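제5장 작은 물건의 자리

이 장에서 배울 내용
담는 그릇과 담기는 물건의 관계
줄 맞추기와 여유 공간
자주 쓰는 소모품을 꺼내 두는 법
정리한 상태를 오래 유지하기

제가 처음 포장 일을 배운 곳은 케드우드라는 작은 가구 공방이었습니다. 때는 7월이었고, 선풍기를 틀면 포장지가 날아가고 끄면 땀이 뚝뚝 떨어지는 그런 작업실이었어요. 가구 공방이라고 하니 톱이나 대패 다루는 법부터 배웠겠거니 하시겠지만, 첫 주에 제가 가장 많이 한 일은 테이프 찾기였습니다. 정말이에요! 상자를 접어 놓고 테이프를 찾고, 찾아서 한 번 붙이고 나면 또 어디다 두었는지 몰라서 상자 밑을 들춰 보고요.

그때 제 사수였던 할라 마스리 선배는 그런 저를 사흘쯤 두고 보더니 납작한 쟁반 하나를 작업대에 턱 올려놓았습니다. "테이프는 여기서 나가고 여기로 돌아와." 설명은 그게 다였어요. 저는 속으로 좀 서운했습니다. 테이프 둘 데를 정해 주는 게 무슨 가르침인가 싶었거든요. 그런데 그 쟁반이 생기고 나서부터 저는 테이프를 찾느라 상자를 뒤집어 본 기억이 거의 없습니다.

4장에서는 선반과 서랍처럼 큰 가구를 어떻게 나누어 쓸지 이야기했지요. 이번 장에서는 훨씬 작은 단위로 내려가 보려고 합니다. 테이프, 끈, 라벨, 연필, 집게 같은 것들이요. 크기는 작은데 하루에도 몇 번씩 손이 가고, 그래서 제일 잘 사라지는 물건들입니다.

5.1 쟁반, 상자, 서랍

작은 물건을 담는 그릇은 깊이에 따라 성격이 아주 달라집니다. 깊은 상자는 많이 들어가는 대신 아래쪽에 깔린 것이 보이지 않아요. 서랍은 먼지를 막아 주지만 열고 닫는 동작이 하나 더 붙습니다. 얕은 쟁반은 많이 담지 못해도 한눈에 다 보이고 손을 뻗으면 바로 집힙니다. 그래서 저는 지금 하는 일에 쓰는 물건은 쟁반에, 오늘 안에 쓸 물건은 서랍에, 언제 쓸지 모르는 물건은 뚜껑 있는 상자에 넣습니다. (물론 저희 집 현관 서랍은 예외입니다. 거기엔 건전지와 영수증이 함께 살아요.)

그릇을 고를 때는 물건을 먼저 모아 놓고 고르세요. 순서가 바뀌면 꼭 탈이 납니다. 저는 예쁜 통을 먼저 사 놓고 넣을 물건을 찾다가, 멀쩡히 잘 있던 가위까지 자리를 옮겨서 한 달을 헤맨 적이 있습니다. 물건을 바닥에 늘어놓고, 제일 큰 것의 폭을 재고, 그다음에 그릇을 찾으면 됩니다.

5.2 줄을 맞춘다는 것

둥근 물건은 생각보다 까다롭습니다. 네모난 상자는 벽에 붙이면 그만이지만, 테이프처럼 둥근 것은 세워 두면 구르고 쌓아 두면 미끄러집니다. 제가 권하는 방법은 얕은 그릇에 두 줄로 놓는 것입니다. 뒷줄부터 채우고 앞줄은 조금 비워 두세요. 빈자리가 있어야 손가락이 들어가고, 쓰던 것을 돌려놓기도 쉽습니다. 꽉 찬 쟁반은 보기에는 시원하지만 하나를 꺼내려면 옆의 것까지 딸려 나오거든요.

같은 공방에서 일하던 엘리아스 파라는 저와 생각이 달랐습니다. 그 친구는 빈자리만 보면 뭘 채워 넣어야 마음이 편한 사람이라, 제가 비워 둔 칸에 자꾸 끈 뭉치며 클립을 넣어 두었어요. 우리는 그 문제로 꽤 오래 티격태격했습니다. 결국 쟁반을 하나씩 따로 쓰기로 했고, 지금도 저는 그게 제일 좋은 해결이었다고 생각합니다. 정리 방식은 설득해서 바꾸기가 참 어려워요.
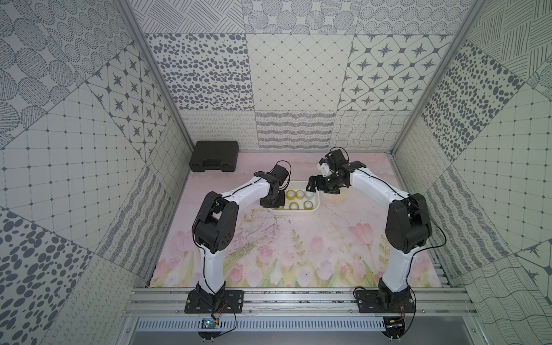 그림 5-1. 투명 테이프 다섯 개를 흰 쟁반에 두 줄로 놓은 모습. 뒷줄에 세 개, 앞줄에 두 개.

그림 5-1의 배치는 이 장의 실습에서 그대로 따라 해 볼 것입니다. 집에 테이프가 이만큼 없다면 둥근 컵받침이나 병뚜껑으로 해도 괜찮아요. 크기가 서로 비슷하기만 하면 됩니다.

놓아 본 다음에는 꼭 하나씩 꺼내 보세요. 눈을 감고도 해 보시고요. 앞줄 것은 쉬운데 뒷줄 것을 집을 때 손등이 앞줄에 걸린다면 줄 사이가 너무 좁은 겁니다. 앞줄을 몸 쪽으로 조금만 당겨 보세요. 저는 이 간격을 손가락으로 잽니다. 자로 재면 정확하긴 한데, 매번 자를 찾아야 하니까 일이 하나 더 생기더라고요.

5.3 시작하기 전에 해 볼 것

다음 절로 넘어가기 전에 여러분의 책상에서 얕은 그릇 하나를 골라 보세요. 쟁반이 없으면 과자 상자 뚜껑도 좋습니다. 거기에 이번 주에 가장 자주 찾아다닌 물건을 담고, 책상 뒤쪽 가운데에 둡니다. 사흘 동안 그릇의 위치는 바꾸지 마세요. 안에 든 물건은 바꿔도 됩니다.

그리고 공책에 두 가지를 적어 둡니다. 하루가 끝났을 때 제자리에 없던 물건의 이름, 그리고 그 물건을 어디에서 찾았는지. 저는 이 기록을 처음 했을 때 연필이 늘 창틀에서 나온다는 걸 알고 깜짝 놀랐어요. 전화를 받으러 창가로 갈 때마다 들고 가서 놓고 온 거였습니다! 그래서 연필꽂이를 아예 창가로 옮겼지요. 적어 둔 내용은 5.4절에서 다시 꺼내 쓸 테니 버리지 말고 책 사이에 끼워 두세요.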